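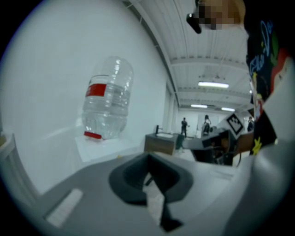 May, notebook of the dye bench, continued from the green book

Started at 7:40, before the others. The madder bath from yesterday was standing all night with the lid closed and the color is deeper than I expected, more brick than orange. I filtered it two times through the old cotton. The second time it went very slowly, so next time I will use the wider cloth first.

Wool: Rätsep yarn, the undyed one, 233 g in total, divided in 2 skeins. Both were mordanted with alum on the same evening. Skein A went in the bath as it is. For skein B I added a little chalk, as Giorgia Sartori wrote to me in her letter. She says our tap water is too soft for madder and I believe her, but I wanted to see it with my own eyes.

I kept the bath at 51 degrees. It wants to climb if I leave the plate on the third mark, so I was switching between two and three the whole morning. Vandana, if you read this: please do not trust the number on the plate, put the thermometer inside.

After one hour A is a soft salmon, rather dull. B is clearly redder. Nisha came to look and said B is the color of roof tiles in her village. She prefers A. We did not agree and I left both in until after lunch.

Rinsing: A gave much color to the water, B less. I do not know yet if this is the chalk or only that B was hanging closer to the edge of the pot. I should have turned them more often – my mistake.

Both are drying now on the rail near the back door, away from sun. Labels are tied with the white thread, please do not cut it.

To do:
Ask Vikas if the Broner scale was checked this spring.
Order alum, the jar is nearly finished.
Cut short pieces from A and B for the light test on the window, half covered with card.
Pushpa wants the used bath for her silk, it is in the blue bucket under the sink.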